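Grinthorpe back four or back three next season?
Terrace Talk > First Team > Tactics

lowblock_larry
Posted in May, 9:40 pm

OK so the season's done and I'm still mad about the Skonbridge game so let's have it out. Are we sticking with the flat back four or is it finally time for three at the back.

My case, quick:

Amoah is not a right back. Never was. Great in the air, reads it well, can't turn. Every team in the division figured that out by winter and just ran the channel outside him.

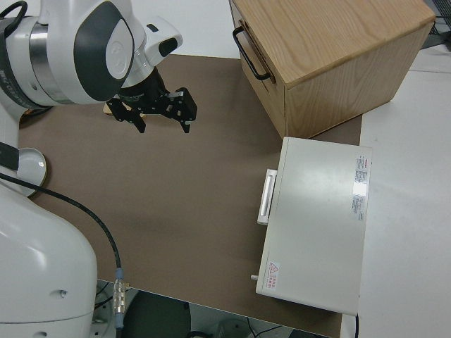
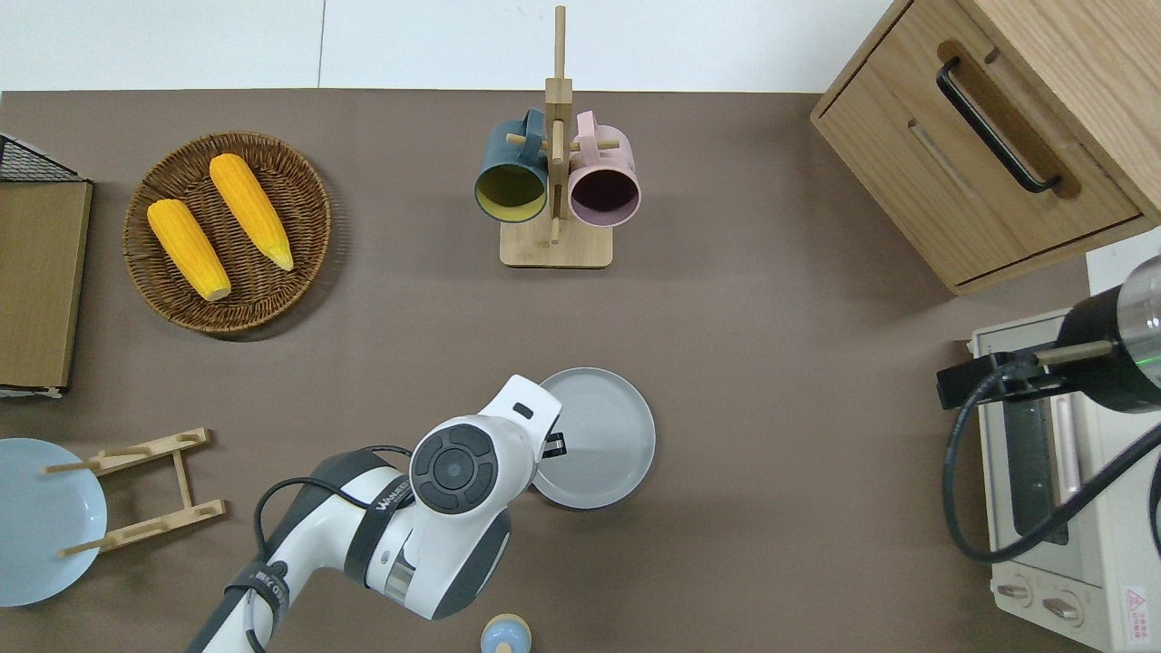 Put him on the right of a three, wingback ahead of him, problem mostly gone. He gets to defend the box and somebody with legs does the running. We also get two up top again, which we havent had since Hosham was in charge.

Tell me why I'm wrong.

pegleg_right_winger
Reply, 9:52 pm

You're wrong because we have no wingbacks. None. You need two guys who can go box to box for 90 and we have one, on a good day, if his hamstring's in the mood.

Back three without wingbacks is a back five. We'd sit on our own 18 and hoof it. Saw enough of that under the last guy.

corner_flag_cathy
Reply, 10:01 pm

Agree with Larry on Amoah, disagree on the fix. Move him to center back in the four and buy a right back. Cheaper than rebuilding the whole team around one player's turning circle.

Also the Skonbridge game was lost in midfield. Go watch it again. Both goals start with nobody tracking the eight.

lowblock_larry
Reply, 10:08 pm

First goal yes. Second one absolutely not. Second one is a straight ball over Amoah's outside shoulder, he's flat footed, cutback, tap in. I was right behind it.

And buy with what money? We sold over 2,000 tickets for exactly one game this season and that was the derby. Most weeks it was more like 900 and a dog.

pegleg_right_winger
Reply, 10:15 pm

The 900 was the midweek one in the sleet, don't be dramatic.

setpiece_nerd
Reply, 10:31 pm

Long one sorry.

People keep talking about three vs four like it's fixed. It isn't. Under Hosham we were a four out of possession and a three when we had it — left back tucked in, right back went high. Worked great for half a season. Stopped working when teams pressed the tuck-in guy and he kept passing it straight into touch.

I went back through my notes and we conceded 26 from open play. 13 of those came down our right. That's half. So Larry has a point about the side, but I don't think it's all on Amoah. Winger ahead of him doesn't track. Like, at all. He stands on halfway with his hands on his hips. You could put anyone at right back behind that and they'd look slow.

So before I changed the shape I'd change the winger. Or tell him to run.

corner_flag_cathy
Reply, 10:36 pm

THANK you. Been saying this since preseason.

lowblock_larry
Reply, 10:44 pm

Half the goals down one side and your takeaway is it's the winger lol. But fine, he's part of it. I'd argue the three fixes that too, because he moves inside as a second striker and doesn't have to track anybody. Which he wasn't doing anyway.

pegleg_right_winger
Reply, 10:49 pm

So reward him for not running. Got it.

Aba Dankwa
Reply, 11:12 pm

Mostly read, don't post much. I coach under 15s so take this for what it's worth.

The part that gets missed with a back three is how much the outside center backs have to do on the ball. If the wingback's pinned, your right sided guy has to carry it out himself, 20 yards, past the first striker. Amoah can head it and he can clear it. I've not seen him carry it. Skonbridge would leave him free all day and wait for the bad pass.

In the middle of the three, maybe. Least running, least carrying, most heading. But then you need two good ones either side of him and we're back to spending money.

I tried a three with my kids this spring. First two games were chaos, wingbacks didn't know who they were meant to pick up, we got killed on the far post. Third game it clicked a little. It takes a full preseason and it takes everyone buying in.

setpiece_nerd
Reply, 11:20 pm

Good post. Far post is the big one. Switch of play, wingback's come inside, their winger is all alone at the back. We already can't defend that with four.

lowblock_larry
Reply, 11:27 pm

OK middle of the three I could live with. Didn't think of that. Still think he's better there than anywhere in a four, he got dragged around too much when he filled in at CB in the cup.

corner_flag_cathy
Reply, 11:33 pm

He filled in once, next to a kid making his debut, with a keeper who won't come off his line. Not much of a sample.

pegleg_right_winger
Reply, 11:41 pm

Keeper's a whole other thread. Please nobody start it tonight.

My bet — four at the back opening day, Amoah at right back, same winger, same everything. Manager's too stubborn. He changed shape once all year and that was because of a red card.

lowblock_larry
Reply, 11:46 pm

And we looked better with ten!! Kept it a lot better after the sending off. Went three at the back basically.

setpiece_nerd
Reply, 11:50 pm

They were two up and had stopped trying, Larry.

lowblock_larry
Reply, 11:53 pm

Going to bed. Will dig out the second Skonbridge goal tommorow and post the time so Cathy can watch it properly.

corner_flag_cathy
Reply, 11:55 pm

Post the first one too. Watch the eight.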